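Wir suchen Leute fürs Greifer-Team (ja, trotz der Sache vom Sonntag)

Hallo zusammen, ich bin Nesrin Akgül und leite bei Fosetti die Aufnahmen mit den Handgreifern. Wir suchen 6 Leute, die ab September bei uns Dinge greifen, hinlegen und wieder wegräumen, damit unser Roboterarm Urkico das irgendwann selbst kann. Vorkenntnisse braucht ihr keine, Geduld schon! 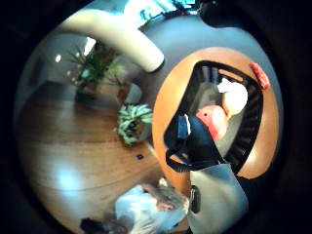 Arbeitsplatz am runden Tisch, mit schwarzem Drahtkorb und Pflanzen

Warum ich jetzt schreibe: Am Sonntag hat Urkico beim Testlauf nicht losgelassen. Cosimo Melis hatte die Hand am Korb, der Greifer ging zu und blieb zu, und der Not-Halt hat zwar den Arm gestoppt, aber die Finger nicht geöffnet. Cosimo geht es gut, er hatte einen blauen Daumen und ziemlich schlechte Laune. Im Protokoll steht Fehler 501, Signal der Kraftmessung verloren. Schuld war ein Stecker, der sich nach und nach gelockert hatte, und das hätten wir vorher merken müssen. 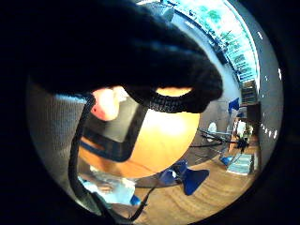 Der Testlauf mit dem Arm ruht, bis wir den Fehler im Griff haben. Die Aufnahmen von Hand gehen weiter, und genau dafür brauchen wir euch. Vor jeder Runde wird jetzt alles durchgesehen, was man an der Hand trägt, also Stecker, Riemen und Kabel. Die schwarze Schnur, die vom Handschuh so lang herunterhängt, gehört bei mir zum Beispiel auf die Liste: Wer damit irgendwo hängen bleibt, zieht am Stecker, und dann sind wir wieder bei der 501. Tae-yang Ham zeigt euch am ersten Tag, wie das geht (er ist streng, aber er bringt Kekse mit).

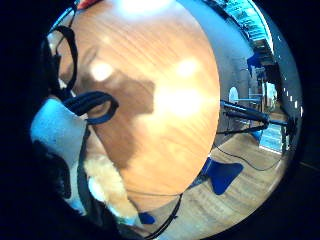 Außerdem suchen wir unter den 6 eine Person, die Lust hat, Störungen aufzuschreiben. Richtig aufzuschreiben, mit Uhrzeit und allem! Lucrezia Rinaldi wertet die Einträge aus und hat mir schon zweimal erklärt, dass »hat komisch geruckelt« kein Befund ist. Wer vorher in einer Werkstatt, in der Pflege oder im Labor gearbeitet hat, kennt das sicher.

Insgesamt wollen wir 3000 Greifvorgänge aufnehmen. Klingt viel, verteilt sich aber, und Pausen sind eingeplant.
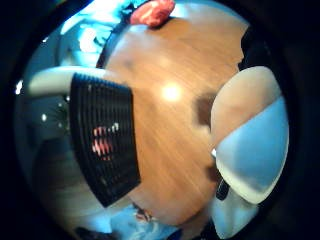 Die Schichten sind nachmittags und enden um 17:45 Uhr, bezahlt wird nach Stunden, auch die Einweisung. Ihr solltet mindestens 18 sein und Deutsch oder Englisch sprechen. Wer abbrechen will, bricht ab, ohne Begründung und ohne Abzug.

Schreibt mir ein paar Zeilen, wer ihr seid und wann ihr könnt, Stichwort »Pruvthorpe«. Einen Lebenslauf brauche ich nicht. Fragen zum Vorfall beantworte ich gern, Cosimo übrigens auch.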